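Knit Fabric Recovery After Repeated Washing
Textile Materials II, Project Report
Kenna Guthrie and Hamish Baird

1. Background

Ribbed knits are used for cuffs, collars, waistbands and whole garments because they stretch across the width and pull back again. After a number of washes they pull back less. Most people have owned a sweatshirt with cuffs that ended up loose, and the usual advice on care labels (wash cool, dry flat) is meant to slow this down. We wanted to measure how much of the loss comes from washing and how much comes from the way the fabric is dried.

Our question was: does tumble drying reduce the stretch recovery of a cotton-rich rib knit more than line drying or flat drying does, when everything else is kept the same?

We expected tumble drying to give the worst recovery and flat drying the best. We had no firm expectation for line drying. The weight of the wet cloth pulls on the loops for several hours, but there is no heat and no rubbing.

2. Materials

We tested two fabrics. The first was a cotton and elastane rib sold under the name Wurimel. The second was a 100 percent cotton rib called Raren, from the same supplier, Matheson. Both came off the roll unwashed. We chose them because the rib pattern is the same and the weight is close, so the main difference is the elastane.

Strips were cut across the ribs, 100 mm between the marked lines, with extra cloth at both ends for the clamps. The edges were overlocked so they would not run. We marked the lines with laundry pen after finding that chalk did not survive the first wash.

Detergent was an unscented liquid without softener. We left softener out on purpose, as it coats the yarn and changes how the loops slide over each other.

3. How a rib knit stretches

A rib is made by alternating columns of knit and purl stitches. The knit columns come forward and the purl columns fall back, so the cloth closes up like a folded fan. When it is pulled sideways, the columns first flatten out. This takes very little force. Only after that do the loops themselves change shape, and with more force the yarn itself starts to stretch. 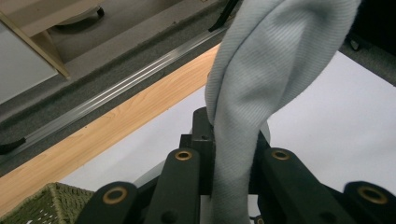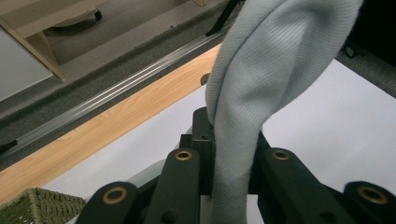 Recovery follows the same steps in reverse. Elastane pulls the loops back quickly. In plain cotton, the only thing bringing the columns together again is the bend set into the yarn when it was knitted, and friction between the yarns works against it. Water lowers the stiffness of cotton fibers, so a wet loop can settle into a new shape and keep it once dry. Our textbook calls this relaxation. It can make a fabric shrink or grow depending on what forces act on it while it dries.

4. Method

Each strip was clamped in the department's tensile rig and loaded to 2,000 grams. The load was held for one minute and removed. We measured the distance between the marked lines right after unloading and again after 30 minutes lying flat. The second reading is the one used in the results.

Strips were washed at 40 degrees in a front-loading machine with cotton sheeting added to bring up the load. They were then split into three groups: tumble dried on medium, hung from one end on an indoor line, or laid flat on a mesh rack. We tested before washing and after five, ten and twenty cycles. Kenna did the clamping for every test so that the grip was as consistent as we could make it. Hamish took the readings without being told which drying group a strip belonged to.

Readings were entered in Gridia and checked against the paper log at the end of each session. Two Raren strips were removed from the data when their overlocking came undone in the dryer.

5. Results

Before washing, both fabrics came back close to their original length. Wurimel was slightly better.

After twenty cycles, tumble-dried Wurimel showed the largest drop in recovery of the three Wurimel groups. The line-dried and flat-dried strips were too close together to separate with our measuring method.

Raren gave a different result. The line-dried strips had the poorest recovery, and they had also become longer along the hanging direction. The tumble-dried strips shrank in the first five cycles and then changed very little.

6. Discussion

The Wurimel result matches our prediction. Heat damages elastane over time, and the dryer was the only source of high heat in the test.

We did not predict the Raren result. We think the hanging strips were set in a longer shape by their own wet weight, and the tumbling may have helped the other strips relax back toward a compact shape. Hanging them folded over the line would have halved the pull and is closer to what people do at home.

The main weakness is the ruler. A reading error of one millimeter is large compared with some of the differences we found. We would use calipers next time, and more strips per group.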